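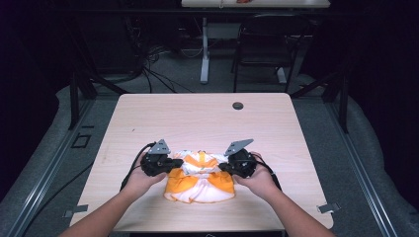 Two hand-held grippers on an orange-and-white garment at the Hovance workshop.

Hovance stops garment sessions after gripper jaws fail to let go

If you were hoping to sign up for a folding shift at Hovance this week, hold off. I stopped by on Wednesday and the schedule on the door had a line through it, all the way to Friday.

The trouble is with the hand-held grippers, the ones people use to pick up and fold clothes so the Skisell arm can learn from the recordings. Three of them have jammed with the jaws shut. Lesego Cele was working on a ruffled piece when it happened to her, and she told me she kept squeezing and releasing and the thing just sat there, clamped on the hem – "like a dog with a sock," she said. She got a pinched fingertip trying to pry it open by hand. No stitches, just a bandage and some choice words!

Jagadeesh Thampi, who looks after the hardware, thinks it's a return spring from a batch that went in back in May. The old springs were good for some 3,000 squeezes before anyone swapped them. The first of the new ones gave up at 105. He's pulled every gripper from that batch and is opening them up one at a time (I watched him do one, and it's fiddly work).

I asked Muthu Menon whether the recordings already made are any good. He's throwing out 50 of them, the ones where the jaws were sticking but hadn't quit yet, and he's not happy about it.

For now the rule is simple. If the jaws stick, put the gripper down, unplug it and go get Jagadeesh. Don't use your fingers. Charito Yap is calling everyone who had a shift booked, so keep your phone on.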